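Oilcloth and plastic table coverings

A tablecloth that can be wiped clean has been a comfort to busy households for a very long time, and the plastic kind found in so many kitchens today is the grandchild of oilcloth, a woven cotton or linen brushed with boiled linseed oil. 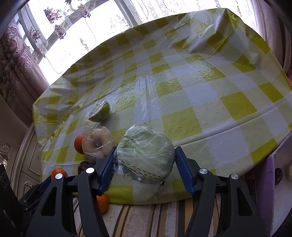 Photo: Kazemi Household Archive

Oilcloth was stiff, rather smelly when new, and apt to crack along its folds, so careful owners kept it rolled up on a pole. The mill at Skindden, which opened in 1,852 square feet of rented barn, sold it by the yard at the October fair, and its pattern book grew to 244 designs, with checks always the favourite.

Vinyl took over during the twentieth century, being softer, cheaper and much kinder to the nose. It does hold its creases, though a warm room and a little patience will usually relax them. Makers at Alalau still offer three weights, the heaviest with a fleecy backing. 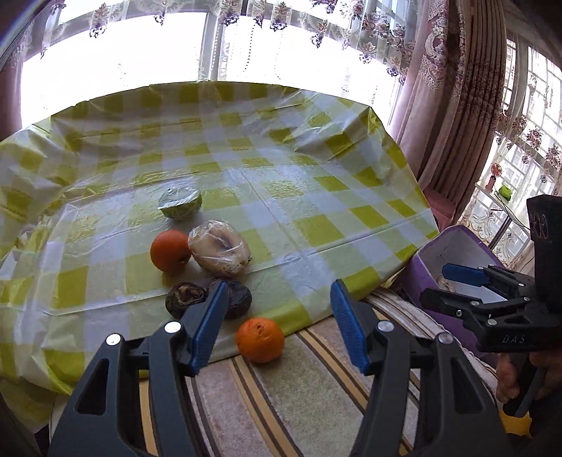
A checkered plastic tablecloth with fold lines

Most cloths need only warm water and a drop of washing-up liquid.

See also: Linoleum; Skosurano lace; Table runner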